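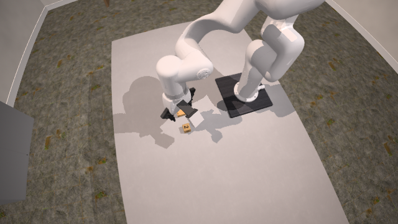 Kwame Sulemana asked for this section to come before the wiring section, after he had filled the tank, found the pump dry, and had to start again with the valve turned the other way. The steps are now in the order he suggested.

4. Filling and Starting the Bosby Drip Watering Kit

Read all of section 4 before you open the faucet. You will need the parts bag, a bucket, a flat screwdriver and a clean cloth.

4.1 Placing the tank

1. Set the tank on level ground within reach of the garden hose. A full tank cannot be moved by hand.
2. Turn the tank so the outlet faces the beds.
3. Check that the drain plug is hand tight. Do not use a wrench on it.

CAUTION: Do not stand the tank on loose bricks or on a deck that has not been checked for the load.

4.2 Fitting the filter

1. Unscrew the clear cup from the filter body.
2. Rinse the mesh under the tap and push it back in with the narrow end up.
3. Wet the rubber ring and seat it in its groove.
4. Screw the cup on until it stops. If it drips later, take it off and look for grit under the ring.

Note: Kits packed before December have a gray ring in place of the black one. Both fit.

4.3 Filling the line

1. Close the outlet valve. The handle sits across the pipe when it is closed.
2. Fill the tank to the lower mark.
3. Take the end cap off the main line and put the open end in the bucket.
4. Open the outlet valve slowly. Air will spit from the line at first.
5. When the water runs in a steady stream, replace the end cap.
6. Fill the tank to the upper mark and fit the lid.

CAUTION: Do not run the pump while the line is empty. Running dry damages the seal, and the warranty does not cover it.

4.4 Setting the timer

1. Hold SET for 2 seconds until the clock blinks.
2. Set the hour with the plus and minus keys, then press SET.
3. Choose a start time. Early morning is best in hot weather.
4. Choose a run time. The factory setting is 50 minutes, which is too long for seedlings.
5. Press SET again to save.

If the display shows E41, the timer cannot find the pump. Unplug the pump lead, dry both ends and plug it back in. If the code returns, see section 7.

Note: The main line may be extended with Cilska hose of the same width. Do not connect more than 50 drippers to one line.

Revised 28 February 2019, E. Azimi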